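Notebook - perception, tray segmentation
January 5, 2020

Picking up from the list I left before the break. Goal for today was to find out why the tray mask falls apart when the tray is held close to the floor, and to decide whether to keep depth in the loop for this part at all.

State of things this morning: Drirby (the tracker) builds and runs on the bench machine again. The build broke when I moved it to the newer OpenCV. Two calls had changed their return values and the Python wrapper was swallowing the error. Fixed both, added a check that stops the node on start if the calibration file is missing. Before, it would load an identity matrix and carry on, and I lost most of an afternoon to that in May.

Ran the 40 head-view clips from the Getel floor set through the current model. Masks are good on plain parts. On the ridged trays the mask breaks into horizontal bands, and the lower the tray is held the worse it gets. The bands follow the ridges, so my first guess was the downsampling. Input gets shrunk to half size before the network and the ridge spacing ends up close to the pixel spacing. Turned the antialias filter on and ran the set again. Bands mostly gone, but now the rim goes missing. The rim is clear and frosted, and over gray concrete there is very little edge to find.

Clip 11 is the one I kept coming back to. It has most of the problems in one place: translucent rim, white ridges, white plastic wrap right beside the tray, and a dim floor behind it.

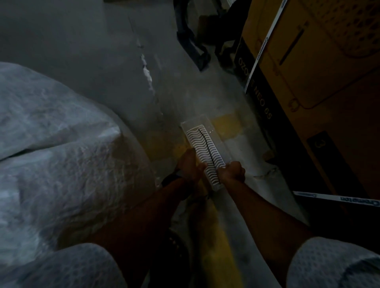
Clip 11, tray held low in both hands, wrapped bundle to the left, carton to the right. Dark line runs diagonally down the ridged panel.

Results on this clip:

With the filter off, the mask covers the ridged panel in strips and stops at the dark line. Everything on the far side gets a second instance ID, so the planner thinks it has two narrow parts and asks for two grasps. With the filter on it's one instance, but it leaks into the plastic wrap on the left. Texture and brightness are too close there. Raising the score threshold from 0.5 doesn't help, the leak is confident.

I don't know what the dark line is. Could be a crack, could be a strand of cable lying on the panel. For segmentation it should not matter, one tray is one tray. For inspection it matters a lot, and right now there is no label for it. I put it in as "line, unknown" so it doesn't get trained as either one.

The floor paint is another thing. The worn yellow patch next to the tray comes up as a part candidate with a low score. It drops out after the size filter, but only because the filter is set tight for this tray. If we loosen it for the larger parts the paint will be back.

Depth: tried fusing it in late, after the mask. On the clear rim the depth returns are mostly holes, and where there are values they land on the floor behind. Filling holes from the neighbors pulls the rim down to floor height and the tray comes out dished. Better to fit a plane to the ridged panel only and extend it outward to the mask edge. Wrote that as a separate step (plane_extend.py, in the McKinnon branch for now). It needs 80 valid points on the panel to accept a fit, otherwise it returns nothing and the planner holds. Takes nearly 20 ms a call on the bench machine, fine for us.

Hands: the hand mask is steady through the whole set. Fingers curled over the edge are cut out of the tray mask correctly, except for the thumb on the ridged side, where a thin ring of tray pixels gets labeled hand. I'm shrinking the hand mask by two pixels before subtracting it. Crude, but it closed the ring on every clip I checked. The wristband isn't a problem, it sits well above the contact area.

Talked to Yu-ting Ko about the handover planner. She wants the two grip points and the panel normal, in the head camera frame, and doesn't care about the full outline. That makes the rim less urgent than I thought. If the plane fit is stable and the grip points come from the hand mask, the planner has what it needs even with part of the rim missing. She'll set up the message type in Grulenex and I'll publish to it.

One open question from that talk - what to send when only one hand is visible. For now I publish the one grip point and set the flag, and the planner waits.

Changes committed:
antialias filter on by default
hand mask shrink before subtraction
plane_extend step, off by default until Yu-ting has tried it
calibration check on node start

Not done:
leak into white plastic. Try adding wrap as its own class, needs labels
size filter per part type, values in the config and out of the code
merge rule for two instances that share a plane. Would have fixed clip 11 without the filter
rerun the whole set with exposure compensation, the dark corners are noisy

Bench machine is still running the filter-off pass for comparison, output goes to the scratch folder. Please don't clear it.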